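Temps de lecture : 2 min

Bonjour Venla,

Voici des nouvelles de l'école de voile pour la fondation Sakalauskas, avec un peu de retard, pardon (juillet nous a tous avalés !). On a eu 75 inscrits à Watov cet été, presque tous des adultes qui n'avaient jamais tenu une barre, et j'ai passé mes matinées à crier « choque ! » à des gens très polis qui bordaient de plus belle.

Kaja a repris le groupe du samedi et elle s'en sort drôlement bien. Les virements de bord sont acquis pour 50 d'entre eux, l'empannage… on y travaille, disons.

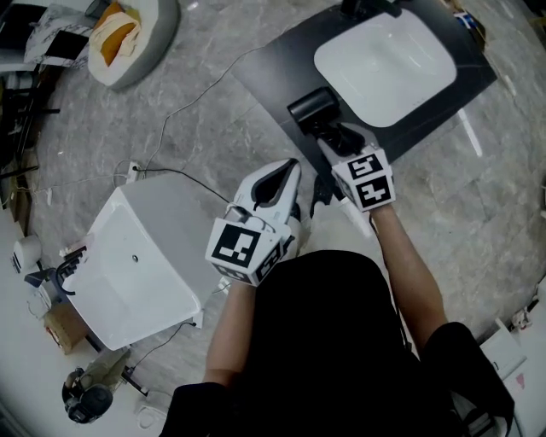
Côté budget, le jeu de voiles d'occasion nous a coûté 1352 euros, livraison comprise, et il reste 226 euros sur la ligne matériel. J'aimerais les mettre dans des gilets en petite taille, si tu es d'accord. Le Marus, notre plus vieux dériveur, a toujours son puits de dérive qui fuit ; Valdis veut le reprendre à l'époxy cet hiver, moi je penche pour un vrai chantier.

Dis-moi aussi pour la régate de Wuveck, il me faut ta réponse avant de réserver la remorque.

À bientôt sur l'eau,
Žydrūnas Lill

3 partages · 2 commentaires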